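The Letter for the Ferry

When Ningsih Raju was eleven years old, the ferry to Groltano went only when the sea permitted it. Her grandmother said the sea was like a rich uncle. You asked politely, you waited, and you did not complain where he could hear.

That year the rain came early, in September, and the ferry did not go for 7 days. The people who wanted to travel slept in the waiting hall with their bags and their chickens. Ningsih's mother sold them rice in banana leaf. Ningsih carried the basket, and so she met the old man.

He sat alone next to the ticket window, which was closed. He had good shoes, but he wore no socks. On his knees he held a letter, and he held it with both hands, as people hold a bowl of soup.

"One rice," he said. "And how much do you ask for reading?"

Ningsih did not understand him. He explained that his glasses were broken on the road from Nair, and that he had carried the letter for five days without knowing what was in it. His name was Gerrit Cuypers. He had lived on the island so long that he spoke with the same accent as her grandmother.

"Reading is free," Ningsih said. "The rice is 1,000."

He paid for the rice and gave her the letter. It was from a woman called Rohani Wuisan, and the handwriting was small and leaned to the left, as if a wind was blowing on it. Ningsih read slowly. The first page was only about a roof. The roof was leaking over the kitchen, and the man who came to repair it had made a second hole. The price of nails was a scandal. The neighbor Yoga Mandagi had married again, and his new wife sang in the mornings, not well.

The old man laughed at the singing. He ate his rice and said, "Continue, please."

The second page was about the roof also. 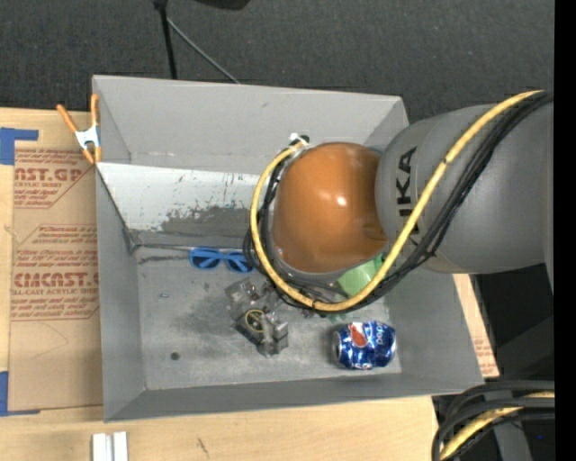
On the third page the writing became bigger. Ningsih read the first line inside her head before she read it aloud, and then she stopped.

"What does it say?" he asked.

"It says, do not come if you come only because of the roof."

He put down the banana leaf. Outside, the rain was so loud that a man near the door had to shout at his own son to be heard. The old man looked at the closed window as if someone had opened it.

"Is there more?"

There was more. It said that she was not angry since many years. It said that she had kept his blue coat for a long time and after that she had given it to Yoga Mandagi, who was cold, and he should not ask for it back. It said that she was now sixty-eight and she liked her house quiet, except for the singing. At the bottom was her name, and under her name there was one more sentence, written with another pen.

"The bed in the small room is dry," Ningsih read.

He asked her to read this sentence again. She read it three times. Then he folded the letter along the old lines, put it inside his shirt, and asked if there was a second rice.

When Ningsih told this to her mother in the evening, her mother wanted to know if he had paid for the second one also. He had.

On the morning the ferry went, everyone pushed to be first, and the chickens were screaming. Ningsih stood on the wall with her empty basket to look for him. She saw many hats and many umbrellas. She thought she saw the good shoes on the steps of the boat, but another man could also have good shoes. Anisa Sutanto, who opened the ticket window that day, said later that a foreigner had bought a ticket and asked her where he could buy nails. She had told him that there was a shop in Groltano behind the mosque, but it was expensive.

"What did he say?" Ningsih asked.

"He said he knew it was a scandal," Anisa said, and she closed the window, as it was time for lunch.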